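Cetora Work Tables: Frequently Asked Questions

What sizes do you sell?
There are two rectangular tops, 60 inches and 68 inches long. Both come in brown or light gray. Custom lengths are handled by our Drurlow shop, and you need to call for a quote.

Is the surface textured?
No. The brown and gray tops are both smooth, so you can slide boxes and trays across them. If you need grip, lay down a mat.

How do I clean it?
Use a soft cloth, warm water and a little dish soap, then dry it. Skip scouring pads and anything with bleach. Sticker residue comes off with rubbing alcohol — test a corner first.

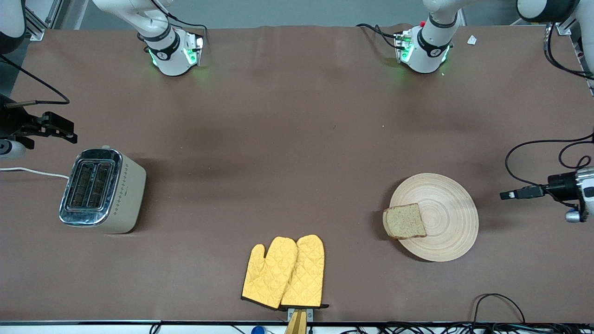 Can I push the table against a wall?
Yes, but leave a gap of an inch or two if you have cords running down the back. Cords pinched between the top and the wall wear out fast, and the top can get scuffed.

How much weight will it hold?
The longer table is rated for 700 pounds spread evenly. Anything heavy that bolts or clamps on should go near a leg. Put a pad under clamps so they don't mark the finish.

Can I replace the edge strip?
Yes. Strips are sold by the piece in black only. Peel off the old one, clean the edge and press the new one on, starting at a corner. Leave it alone overnight.

What does shipping cost?
Flat rate is $95 per table in the lower 48 states. Pickup at the Zudton warehouse is free, every day except Sunday. Bring a second person, and a blanket for the truck bed.

Do the Alemneh drawer units fit?
They fit under both sizes. Screws are in the box.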